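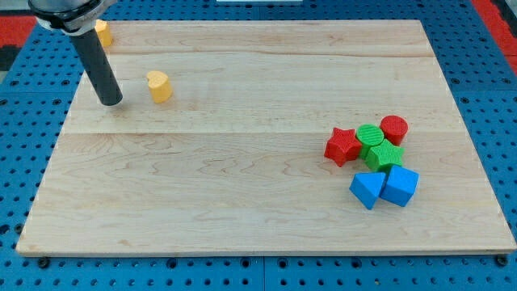 Do foam shape blocks stand up on a wood board?

Posted by Griet Verhoeven in Crafts & Play

I want a sorting surface for shape blocks, the chunky kind with hearts and stars. The Treklow store near me sells a maple board made of planks joined edge to edge, and the tag says it will "stay flat for life." I have my doubts. Every glued board I've owned opened up along a seam sooner or later, and then small things catch on the ridge. It would sit on a metal table with holes in it, in a garage that gets damp by September. Is there any reason to pay for wood over a plain plastic mat? And do I need to put a finish on it?

3 replies

Jasper Claeys
"Flat for life" is a sales line. Any wide board moves with the weather, and a damp garage is about the worst place you could pick. That said, a seam isn't a defect by itself. Run a fingernail across it in the store. If the nail catches, put the board back. If it doesn't, seal both faces and all the edges, the cut ends most of all, and give the bottom as many coats as the top. People skip the bottom and then blame the glue.

Don't screw it down tight on the table either. Small stops against the edges will keep it from sliding and still leave it some room to swell. As for wood over plastic, I like a pale board because red and yellow blocks are easy to pick out on it. I wouldn't pay much extra for that.

vodham_5
just get the mat

Martens
I'd push back on the mat. Mine curled at the corners and the narrow blocks tipped over all the time. The star lies flat on anything, but a heart standing up needs a level spot. Mine is an old shelf with one coat of oil. No idea if oil is "right" - it was what I had.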